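Dogar passe en version 2, et le planificateur apprend enfin à se méfier

30 mai 2018

Bon, ça y est, la nouvelle version de Dogar est en ligne, et comme je vous bassine avec ce logiciel depuis septembre, je ne pouvais pas laisser passer ça ! Pour les nouveaux venus : c'est la couche de planification que développe la petite équipe de Lelico, à Orkville, pour des bras qui travaillent sur un plan de cuisine. Pas de matériel maison chez eux, uniquement du code, et c'est un peu pour ça que je les aime bien.

Le gros morceau de cette version, c'est la perception. Avant, le logiciel cherchait un plan horizontal, posait dessus des boîtes englobantes et se débrouillait avec. Sur un comptoir moucheté et mat, avec des choses brillantes dessus, ça donnait des nuages de points pleins de trous (j'ai passé des soirées entières là-dessus, je sais de quoi je parle). Maintenant, chaque objet reçoit un score de confiance, et les surfaces réfléchissantes ont droit à un traitement à part.
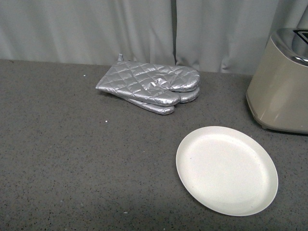
Le score ne sert pas juste à faire joli dans l'interface. Quand il tombe trop bas, le planificateur gonfle le volume interdit autour de l'objet et cherche une trajectoire qui le contourne largement. C'est prudent, parfois trop, et on se retrouve avec des détours un peu comiques, mais je préfère mille fois ça à un coude qui accroche tout sur son passage. Le réglage se fait dans un seul fichier, alors qu'il fallait auparavant en modifier trois à la main en croisant les doigts.

Côté vitesse, Bogumił Ostrowski m'a envoyé les chiffres de l'équipe : 213 scénarios rejoués en simulation, et un temps de calcul médian de quelque 200 millisecondes par trajectoire. Sur ma machine, qui n'est plus toute jeune, c'est un peu plus lent, mais l'attente entre deux mouvements ne me donne plus envie d'aller faire un café.

L'autre nouveauté, c'est l'approche finale. Les doigts s'ouvrent d'abord, le bras se place à côté de la cible, et une seconde boucle reprend la main pour les derniers centimètres avec une estimation de pose toute fraîche. Pour une tranche de pain dans une assiette, c'est exactement ce qu'il faut : c'est plat, c'est mou, ça dépasse du bord une fois sur deux, et le moindre décalage de calibration se paie tout de suite.

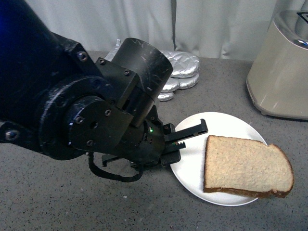 Teodor Borkowska, à qui j'ai fait lire ce billet avant publication, trouve que je suis trop gentil : la seconde boucle suppose toujours que l'objet est rigide, et pour de la mie, c'est une hypothèse franchement optimiste. Il aurait préféré que l'équipe règle ça avant de toucher à l'interface. Bon, il n'a pas tort, et le ticket correspondant est ouvert depuis un moment.

Pour ceux qui utilisent le connecteur Pollness, attention : le format des journaux a changé et les anciens enregistrements ne se relisent plus sans conversion. Le script est fourni, il m'a fallu 7 minutes pour tout passer. Pensez aussi à refaire la calibration main-œil après la mise à jour – je l'avais oubliée, et j'ai cherché la panne pendant une bonne heure.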